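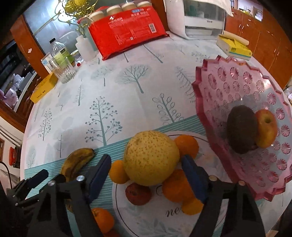
Pear between the blue pads, right tool. Fruit task, round table, printed cloth.

September, notebook entry, started 9:40

Task for this block is "fruit to tray". The operator takes one piece at a time with the hand-held grippers and puts it in the pink tray. We record both hands also when only one is working, as agreed with the Trevora people, because their training code expects two streams and fills the missing one with zeros. Last month this cost us a full set.

Recorded today: 105 episodes. After checking I kept all except 5. Three of the rejected ones are my fault, I closed the jaws before the start beep. In the other two the tracking jumped when I turned my wrist too far toward the cupboards. The total for Wolline is now 3,123 episodes, all tasks together.

Notes on the grasp:

The pear is the difficult one. It is the biggest fruit on the table and I must open the jaws almost to the limit. If I come straight from above, the pads touch too high and the pear turns when I lift. Better is to come low, wait a moment with the pads on both sides, then close slowly. I tried to make this pause the same in every episode, but when I look at the curves it is clearly shorter after the lunch break. I should practice with a metronome, or accept it.

Oranges are easy alone and annoying together. When they lie against the pear, one pad pushes a neighbor away before the other pad arrives. At first I repeated these episodes. Then I decided to keep them, as long as the fruit stays on the table and I recover in one movement. The robot will also push things, and it is good if it has seen how to continue.

Banana: take it in the middle, never at the tip. The brown patches are getting soft and I don't want to squeeze there. New bananas for tomorrow.

Tray: the rim is zigzag and the pads can catch on it if I release too low. I now let go a little above the bottom, the fruit rolls a bit and stops. The kiwi-looking one and the apple can stay inside as a start condition for the second half, so that the policy doesn't learn that the tray is always clear at the beginning.

Cloth: I asked in the morning if we should change to a plain one. Decision – keep the trees and the teal band. The Skollow baseline was trained on a gray bench only and it was lost as soon as we put it on a real table. The things at the back of the table stay too, but I will move them between blocks.

Timing: one episode takes me less than the 40 seconds limit, but not by much when the pear is last. My forearm is tired after each series. Please, whoever takes the next block, rest between the series even if you feel fine. The tired episodes look smooth to the eye and bad in the force log.

To do
– tighten the joint screws on both tools, left one has some play
– recalibrate finger width before the next pear series
– upload to Eshun tonight, check that the labels say "tray" and not "bowl"
– ask Trevora if they want the failed grasps in a separate folder

Stopped at 16:15.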